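ok so. finished the first pass on the Jurnside papers today. thread, because my wrists hurt and my brain is soup

background for the new people: Jurnside was a guy who ran a ferry, then a radio shop, then a small newspaper, then the ferry again. Pevimmont, his whole life. kept everything. EVERYTHING

family dropped it off in June. 35 boxes. no list. one box just said "misc + Dad"

item count as of this afternoon: 1170 letters and postcards, 2997 photo prints and negatives. the negatives are the problem. no captions, no dates, half of them ferries

so many ferries

arrangement. I'm keeping his order where he had one. business stuff was already in folders by year so that stays. family letters were tied up by who wrote them, so that stays too. the newspaper stuff was just a heap, I made series for it and I'm not sorry

somebody asked what a fonds is last time and I gave a terrible answer. try again: all the records one person or outfit made or gathered while going about their life. you don't split it up by topic. the ferry logs live with the love letters

and yes there are love letters. no I'm not posting them. restricted till the family signs off
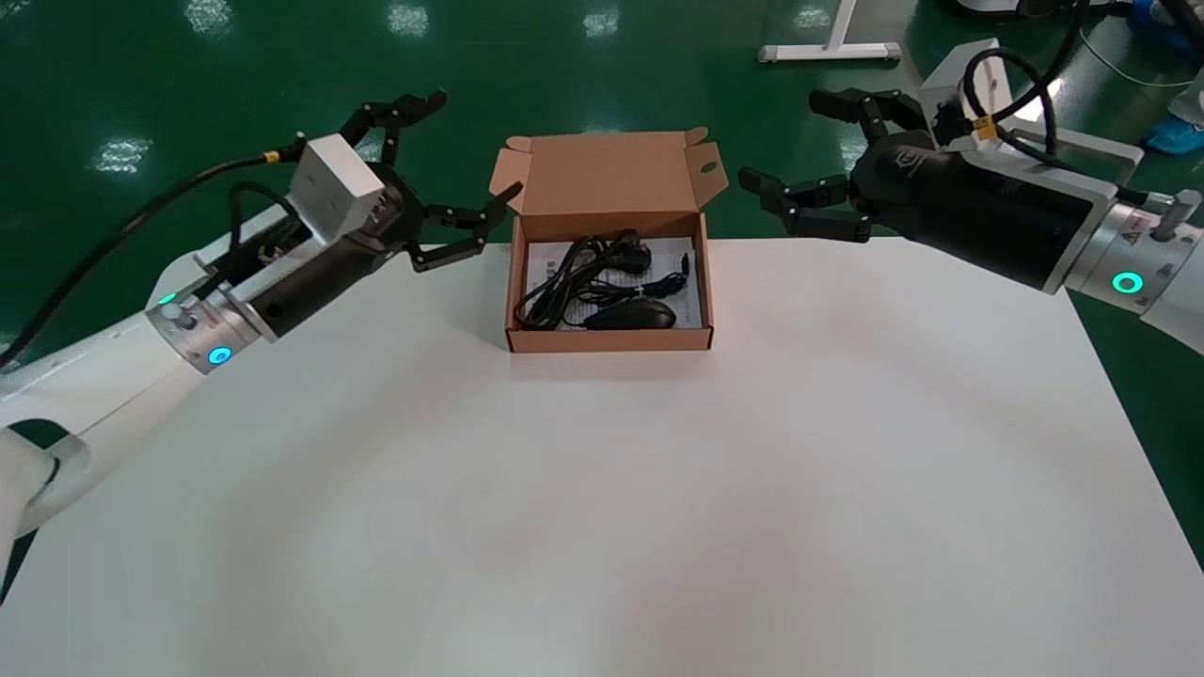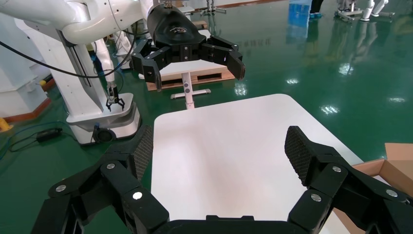 anyway the bio sketch. it's supposed to be 200 words. mine is at a page and a half, he won't stop having careers

born inland, came to the coast as a kid, father worked at the Lacerda cannery. that's from his own memoir draft so take it with some salt, he also says he met his wife twice for the first time

the radio shop years are the best documented. invoices, customer complaints, his replies to the complaints (he kept carbons!!). one reply is just "Madam, turn it on."

newspaper lasted four years. he wrote most of it under three names and the three names argued with each other in the letters page. I have the drafts. same typewriter, same bad e

then the Nallix. second ferry. bought it, hated it, wrote a poem about hating it, sold it, bought it back. the bill of sale and the second bill of sale are in the same envelope

conservation stuff, quick: rusty paper clips all gone. newsprint photocopied, originals in their own folders. two scrapbooks with that awful sticky-page album glue, leaving those alone until somebody who knows more than me has a look

audio reels are a seperate problem. not even thinking about the reels

still to do: finding aid intro, folder titles for the last few boxes, figure out who "Bun" is. Bun writes every month for years. Bun is never explained. could be a sister, could be a business partner, Bun sends a lot of socks

if your family is from Pevimmont or Lacerda and you had a Bun, please message me, I'm serious

also if you have copies of the paper from the first year. we've got a gap and I think he lent them out and never got them back, theres a very cross note about it

finding aid goes up when it goes up. you'll be able to read most of the business records in the reading room, ask at the desk, bring a pencil

edit: no, pens are still not ok. you know who you are

going home. will answer Bun theories tomorow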